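3. Teaching the transfer task

3.1 Two ways of showing it

The task is block transfer between two bins. Robot goes into the front bin, picks one block, brings it over the shared wall, lets go in the rear bin, comes back. No order is asked for and no pose at the far end. We kept it this plain on purpose, as the question in this section is how the showing is done, and a harder task would of mixed that up with planning.

Every teacher showed the task in two ways. In hand guiding (HG) the teacher holds the arm near the wrist and walks it through the motion with the joints in a low-stiffness mode; gripper opens and closes on a foot switch. In remote control (RC) the teacher sits at a desk with a hand controller and drives the tool, with the controller's trigger mapped to the gripper. Same start pose both ways. Same logging, joint angles plus tool pose plus gripper command plus the camera view.

One thing to flag early. In HG the teacher's forearm is in the camera view for a large part of the motion, so a policy that learns from pictures sees an arm in training that won't be there at run time. Masking it out helped a bit in pilot runs. RC does not have this problem but has others, see 3.3.

3.2 Setup and protocol

The two metal bins stand one behind the other and are clamped together where they meet. Early on they weren't, and a finger catching the wall during HG would shift the pair and throw off every demonstration after it. The blocks are narrow, red or green, and are left lying at whatever angle they fall. We do not straighten them between demonstrations. A few touch or lie partly over each other, and that is the case we care about most: a teacher has to decide whether to pull from the end, push the neighbor away first, or take a different block.
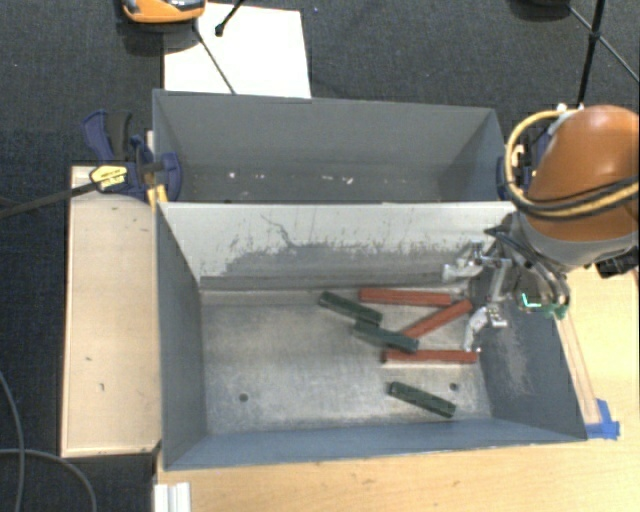 So-yul Noh

Figure 3. Gripper over the right end of the front bin, blocks not yet in the rear one. Red and green blocks lie in the center and right of the floor; some are in contact, one green block lies apart near the front.

Teachers were 7 people from the Girkgate site, none of them had driven this arm before. Each got a short practice with both methods and then alternated, so that nobody did all HG first. We collected 500 demonstrations in total. A demonstration was thrown out only if logging failed. Clumsy ones stay in. Missed grasps stay in. We think this matters, a cleaned set makes both methods look closer than they are.

Between demonstrations the operator re-tosses the blocks by hand. Blocks tend to end up against a wall or in one part of the bin, and we left this alone to. It does mean the layouts are not uniform over the floor, and a learner could pick up a bias toward one side. Section 5 has the check where test layouts are forced to the left half.

3.3 What the teachers did

HG is quick on approach and poor at the last bit. Teachers move the arm over the bin in one smooth sweep, then slow down and fight with wrist orientation, as turning the tool means pushing on a wide housing from an awkward side. Many let the wrist stay where it was and took the block at a bad angle. These grasps mostly hold in the demonstration and mostly slip in replay.

RC is the other way round. Slow approach, lots of stop and go, tool hovering over the bin while the teacher works out depth. But once down there, orientation is good, finger placement more repeatable from one demonstration to the next. Touching blocks: RC teachers usually picked a free one first and came back. HG teachers went for whichever was nearest the fingers.

Long pauses in RC are a headache for training. The policy learns to pause as well, then never leaves the hover state. We cut segments with near-zero tool speed and an unchanged gripper command before training. 111 demonstrations had at least one such segment, almost all of them RC. No cutting was done on HG data.

Bin walls deserve a line. In HG a teacher feels the finger touch the metal and backs off without thinking about it. In RC there is no force feedback in our setup, so contact is noticed late, by eye or by sound. Dalia Šimkus suggested a soft limit just above the floor, which we added for RC only, and which stayed on for all of the runs reported here.

3.4 Mixed teaching

Given the above we also tried a mixed mode. Teacher hand-guides the arm to above the block, steps back, then finishes grasp and release by remote control. Handover takes a button press and the arm holds pose meanwhile. Teachers liked it less than we expected, mainly for the walking back and forth to the desk. Glenys Harries moved the desk closer partway through the pilot; the mixed runs in Section 4 all use the closer desk. Training for the mixed condition uses the same network and the same settings as for HG and RC, only the demonstrations are swapped.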